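News > Technology > Automation

Takeaway bags put robot grippers to the test in Stestow

5 February 2020
By Annapurna Gowda

14 shares | 3 comments

A small automation firm in Stestow is using takeaway packaging to decide which gripper it will fit to its next two-armed packing bench.

Dollatine began the comparison in October and has now narrowed it to two sets of black fingers, one with a plain pad and one with a softer facing. Both are tried on the same pair of white arms, over the same dark tabletop, with paper bags, pulp cup carriers, cups and straws as the test items.

Lakshmi Bangera, who leads the work, said paper bags had been chosen after customers complained that machines built for boxes and tubs could not cope with them. A bag has to be held at the rim without tearing while something is put inside, and its handles tend to get in the way. 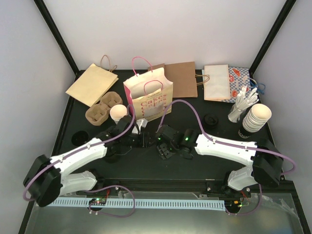
Crisanto Mangubat said cafés would want to know how the arms managed with a full bag before they paid for anything, and that an empty one told them very little. He would also like to see the bench tried with drinks in the carriers.

Bangera said filled bags would come later. The present round is limited to picking up, opening and loading, and each finger set is put through 399 attempts. An attempt is marked as failed if the paper rips, if the bag falls over or if a person has to step in. A crease does not count against it.

The team is also comparing camera positions. A fixed camera gives a view of the whole bench, while small ones at the wrists look down past the fingers. Early trials relied on the fixed view alone, and the arms often closed beside the rim when one of them blocked the view of it.

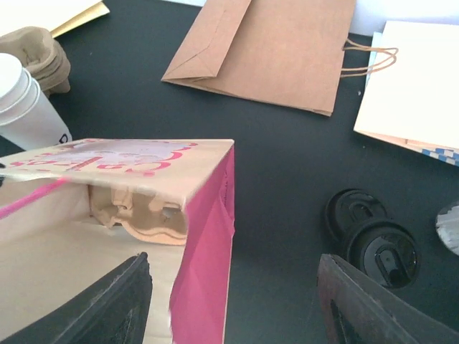
Wrist cameras have brought the number of missed rims down, Bangera said, although they add cabling to each arm and have to be set up again whenever the fingers are changed. That job takes 15 minutes, and the team hopes to shorten it.

The two finger sets differ most in price. The plain pads cost very little to replace, while the softer facing has to be ordered from Clernside and wears out sooner. Dollatine has not yet said which it prefers. It expects to run 800 further attempts on the chosen set before the bench is offered to buyers.
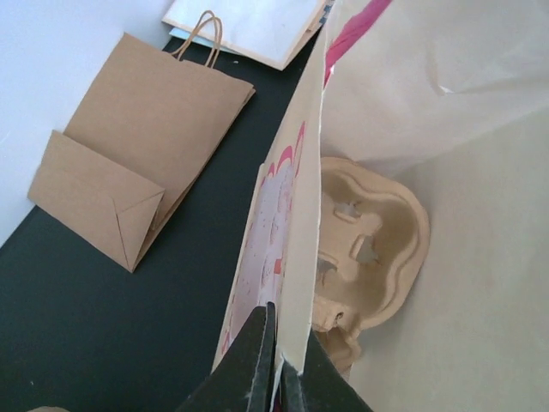
The gripper holds the edge of a white paper bag with a pulp cup carrier inside.

A second bench, using a different controller, is being put together by Anitha Achari. It will repeat the loading trials with the same bags so that the two controllers can be compared. Results from both benches are due to be shown to customers in Stestow in the spring.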